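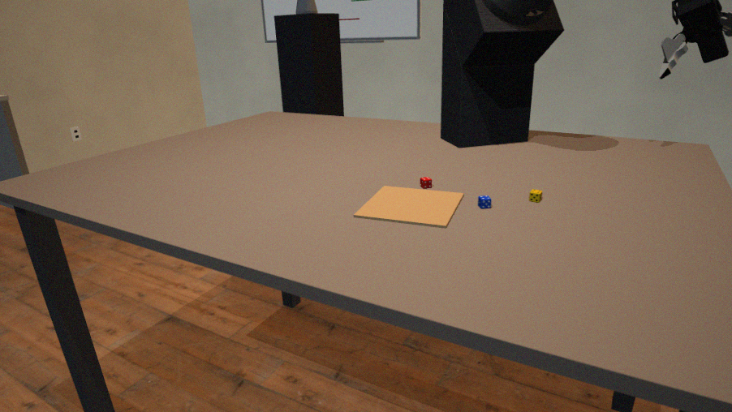 Pre-run checklist, Clearmont sim cell, planner branch -- my comments inline

1. Joint limits loaded from the config. OK. Pumell still prints its old warning at startup, ignore it.

2. Table in the collision scene. OK, but I had to add the edge padding by hand again. Can we please get that into the default file?

3. Dice poses reset. OK. Red, blue and yellow all start off the tan pad, and the pad sits a little rotated, so don't assume it's square to the table!

4. Gripper open and clear at start. OK. It's well above the yellow die, plenty of air.

5. Rear pedestal in the planner's world. FAILED the first time. It was in the render but missing from the collision model (my fault, I renamed the mesh). Fixed and rerun.

6. Speed cap. OK at 7 percent for the first pass. Leave it there until item 8 is signed off.

7. Color detection. Hmm. Over 200 resets and the blue die gave me the most trouble -- I'd like another look at the threshold before we merge.

8. Stop command mid-motion. OK, tried it 2 times, once on approach and once on retreat. The log in Ledesma shows both.

9. Seed saved with the log. OK, seed 86.

Still open: item 7, and the padding thing from item 2. I'll rerun the whole list after lunch.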